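Storing Bottles Near the Sink

Keep the bottles you reach for every day on a plastic tray with a raised rim. Drips stay on the tray and the shelf underneath doesn't get sticky. A textured bottom helps too, as smooth trays let a tall bottle slide when you pull the one next to it.

Measure the shelf before you buy. Ours has 55 cm of clear height, and a bottle with a long neck still needs room to tip on its way out. 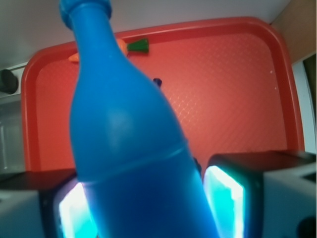 Lift tall bottles by the wide lower part. The neck is easier to grab, but a full bottle swings and knocks over its neighbors. Wipe the shoulder and the cap with a damp cloth every 4 weeks or so.

Empty the tray completely before washing it. Small toys end up there in any house with kids. Soak for 20 minutes in warm water with dish soap, then run an old toothbrush along the inside of the rim and into the corners.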